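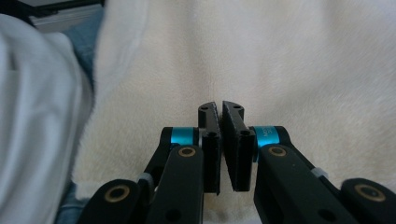

Cream fleece, the household standard. Folding advice follows.

The January blanket amnesty

By Torquil Rennie

Every December the readers of this newsletter are given fleece blankets, and every January they write to me asking where to put them. I received 14 such letters over the holidays, one of them written, I suspect, from underneath the problem.

A fleece blanket can't be folded neatly by anyone in a hurry. It slides, it puffs up, and it collects static until the cat refuses to enter the room. My method is to lay it on the bed, fold it in thirds lengthwise, then roll it from one end while leaning on it with a forearm. Dignity is optional. Tie it with a ribbon, or an old bathrobe belt if you've given up on ribbon.

Wash it cold, skip the fabric softener and keep it well away from towels. I once put a cream one in with a navy bath mat and spent the rest of the winter under something the color of dishwater.

Spare blankets in decent shape can come to the Grondach Street swap table until the end of the month. Please shake them out first. Last year's pile yielded 16 socks, and I still have most of them if anyone would like to come and look.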